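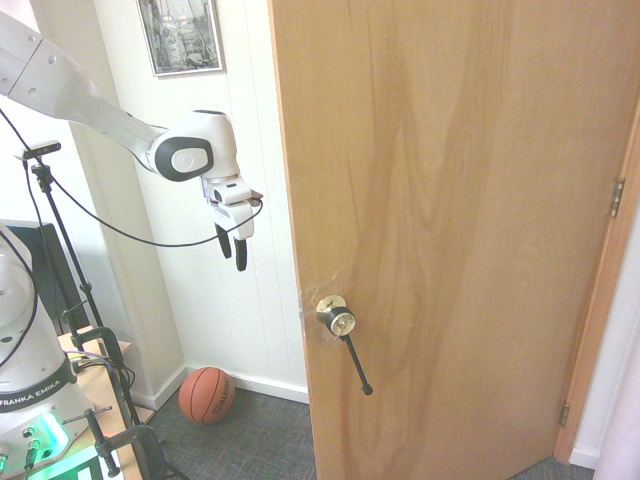
4.2 The second telling

The most exciting thing about Paulík's autobiography is that he wrote it twice. The first telling ran in the weekly paper at Asholm, one chapter at a time, while he was still working as a land surveyor. The second came out as a book from Branomo when he was 80, and it has long been treated as a light tidying of the first. Having now read the two side by side, we think this view sells the book very short. Čestmír Paulík went back over his own life with a sharp pencil, and the changes he made are a delight to follow.

Take the childhood chapters. In the newspaper they are told from above, by a grown man who knows how everything came out. His father's debts are named and added up, the move to Asholm is explained, and the boy hardly speaks. In the book the sums are gone. What we get is a boy under a kitchen table, hearing the word "Jalton" over and over and taking it for a person, some rude uncle who kept asking for money. Only two chapters later does the reader learn that Jalton was the bank. It is a lovely piece of slow storytelling, and there is no trace of it in the earlier version.

We compared the two texts line by line and marked each place where a fact, a name or a judgement had changed, leaving out spelling and commas. This gave 284 changes. Of these, 80 fall in the childhood chapters, far more than their share of the pages would lead one to expect. The years of military service, by contrast, are almost untouched. A writer who only wanted to polish his style would surely have spread his effort more evenly.

The direction of the changes matters as much as their number. Where the newspaper text says "I was", the book often says "I was told that I was". Where the first version gives a date, the second gives a smell, a coat or a change in the weather. Early reviewers saw failing memory in this, and it is easy to see why, given his age. The Tierney notebooks, which were not open to those reviewers, tell a much happier story. Paulík still had the dates. He copied them out neatly in the back of the second notebook, under the heading "things I know but did not know then", and he left them out on purpose.

That heading could serve as a title for the whole book! It also helps with a question raised in Section 2, namely whether an autobiography written for strangers can be read in the same way as one written for neighbours. The newspaper readers at Asholm knew the family, and many of them knew about the debts. Paulík had to get the figures right or hear about it on Monday. The readers of the book had no such knowledge, and he was free to let them be as puzzled as the boy had been.
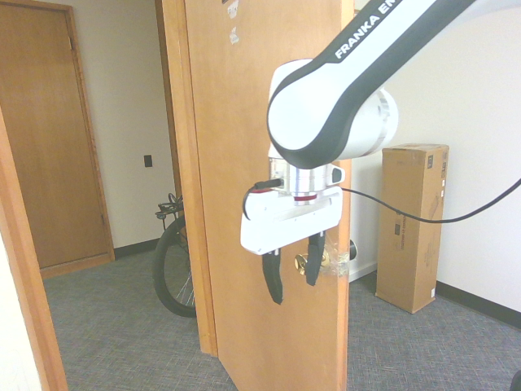 Figure 3. Robot arm at a partly open wooden door.

A word of caution is needed on the letters. Only 5 of those he wrote to Branomo survive, all from the last stage of the work, and they deal mostly with paper and the price of binding. One of them, sent in June, does ask that the kitchen table chapter be left "exactly as crooked as it is". We take this as strong support for our reading, but it is a single remark, and he may have been thinking of the sentence rhythm alone.

The closing chapter needs separate treatment, as it has no match in the newspaper at all. Paulík returns to the house as an old man and finds that he cannot fit under the table. He says nothing about what this means and goes on to talk about the soup. Section 4.3 looks at how the drafts in the Tierney notebooks lead up to that page, and at the three endings he tried before it.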